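# Célula Hadov de dos brazos – montaje, calibración y mantenimiento

Ref. Grollau 87. Revisión de la ficha: 5 de abril de 2023.

La célula Hadov se suministra para la manipulación de frascos y bloques marcados sobre mesa fija. Incluye dos brazos, hoja de referencia con marcadores fiduciales, bandeja de piezas y soporte auxiliar. El software de control Shakya se entrega preinstalado en el armario. La instalación eléctrica corre a cargo del cliente.

## Fijación de los brazos

Cada base se atornilla a la mesa en cruz, en dos pasadas. Tras la segunda se marca la cabeza de los tornillos con laca. La marca se revisa cada 90 días; si está rota, se repite el apriete completo y se vuelve a calibrar el brazo afectado.

Los cables del soporte auxiliar deben salir por el lado exterior, con holgura suficiente para que el brazo recorra todo su rango sin tensarlos. No se admiten bridas sobre articulaciones.

## Calibración

La hoja de marcadores se coloca plana delante de la base del brazo posterior y no se mueve hasta terminar la secuencia. Los frascos y el bloque alto llevan su propio marcador, que se lee por separado. Para la calibración inicial la hoja debe estar despejada; en la prueba de recogida puede haber un frasco tumbado encima, aunque tape parte de un marcador.

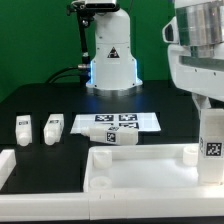

Gaurav Sisodia pregunta si hay que repetir la secuencia entera cuando solo se ha sustituido la bandeja. No es necesario: basta con ejecutar el registro de bandeja desde el menú Shakya y comprobar los tres postes. La secuencia entera se reserva para cambios de brazo, de base o de hoja.

Si el registro falla:

1. Limpiar el marcador con paño seco. El alcohol deja mate la tinta y reduce el contraste.
2. Comprobar que la hoja no tiene ondulaciones. Una esquina levantada invalida la lectura.
3. Revisar la iluminación – los reflejos en el fondo de la bandeja son la causa más frecuente.
4. Repetir el registro. Si persiste el código 13, contactar con el taller de Vudavstead.

## Mantenimiento

| Elemento | Operación | Intervalo |
|---|---|---|
| Bases | Revisión de la marca de laca | 90 días |
| Soporte auxiliar | Reapriete de pomos | 100 horas |
| Hoja de marcadores | Sustitución | Anual, en octubre |
| Bandeja | Limpieza y control de postes | Cada cambio de lote |

Antes de intervenir en cualquier brazo se corta la alimentación desde el armario y se bloquea el seccionador. La parada desde el menú no sustituye al corte.

## Repuestos

La hoja de marcadores y la bandeja se piden por separado. Los pomos del soporte se sirven en juego completo. Las articulaciones no se reparan en planta: se desmonta el brazo y se envía a Vudavstead en su embalaje original, con el registro de errores exportado.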